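Community > Local Life > Visits and Tours > Robot open day at Runden, is it worth it with kids?

Robot open day at Runden - is it worth taking two kids who aren't into tech?

Posted by mapleporch, Dec 3, 2018

Hi all, hoping someone here has been to one of these. The Runden building is having another robot open day later this month and my sister signed us up before asking me. I have a nine-year-old who will touch anything that isn't bolted down and a twelve-year-old who'd like to be left alone with a book. The page says "see the work at hand and try it for yourself," and that's really all it says. Do you stand behind a rope and watch an arm move boxes? Is there a talk, and how long is it? We're driving 61 miles each way so I'd like to know before I promise anybody a good time. Also parking, also food, also can I show up late. Thank you!!

quispe_corner

I went to the last one with my nephew and we had a really good time, so I'll go on a bit.

First, no rope, at least not on the floor we were on. The big arm that moves boxes is downstairs in the Nesska hall and yes, that one is behind a clear screen, and yes, it moves boxes. It's fine for ten minutes. My nephew liked the noise it makes when it lets go. Everything good is upstairs, where the Mendus people have their rooms, and they don't look like a lab at all. It's an office. Desks, chairs, carpet in one room and wood floor in the next. They teach the machines to do house stuff up there, so the whole thing is done by people holding grippers and doing chores, over and over, while the grippers record what the hands are doing.

I'd put it in this order if I were going again:

1. Sign in at the front and get your sticker. There were 24 of us in my time slot and they split us up, so if you want to stay with your sister, say so at the desk. We didn't and I spent the first half hour with a very nice group of strangers.

2. Skip the intro film if the kids are wiggly. It plays again at the end and you can catch it on your way out. (It's mostly slides with music.)

3. Go straight up to the fridge room. It was my favorite part of the day. They have a little white mini fridge by the glass wall, and the job being shown when I was there was a food one, with a plate on the floor in front of the open door. You get to hold one of the grippers yourself. The two fingers have a black mesh on the inside that feels a bit like a non-slip drawer liner, and they come together when you squeeze. It's harder than it looks! I could pick up a sponge all day long but a plate made me feel like I was wearing oven mitts.

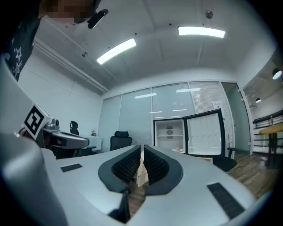 4. Then the laundry room, which had a longer line and a shorter turn. You fold a washcloth. My nephew folded his into a sort of burrito and they told him it was still useful, which pleased him no end.

5. Last, the screens. They'll show you a recording of a chore from the gripper's point of view, and somebody explains what the computer gets out of it. This is where your twelve-year-old might perk up. Mine asked why you can't just show the robot once, and the answer was that they had 494 recordings of the one fridge chore so far and wanted over 1,000 before they'd trust it. He did the math on how long that would take and looked sorry for everyone.

The square tags with the black pattern on the grippers are for tracking, by the way - I asked. They help the software work out where the tool is in the room. Ask your nine-year-old not to pick at them. I only say that from experience.

Whole thing took us a little under two hours with a stop for snacks. Bring a sweater for the downstairs hall.

tallgrass77

its free so whats to lose. parking behind the building fills up early, use the lot across the street. coffee was bad

lindenstairs

Mostly agree with quispe_corner but a couple of things were different for me, and I went to the same one I think, only in the afternoon.

The laundry room was closed by the time I got there, so don't leave it for last if anyone has their heart set on folding. And the handling part wasn't a free-for-all. One person in my group had a turn of maybe five minutes and the rest of us got one or two. If your younger one is a toucher, I'd ask for a morning slot and stand near the front.

For the older one, I really wouldn't worry. There are chairs all over the place up there, and past the room with the fridge there's a spot with a round wooden table and hanging lamps where I saw people taking a break. I'd pack the book.

On showing up late: they let me in 20 minutes after my slot started and just put me with the next bunch. Food is only a snack table, so eat first. You'll want something better for the drive home too - the diner by the highway exit does a decent grilled cheese and was open till nine.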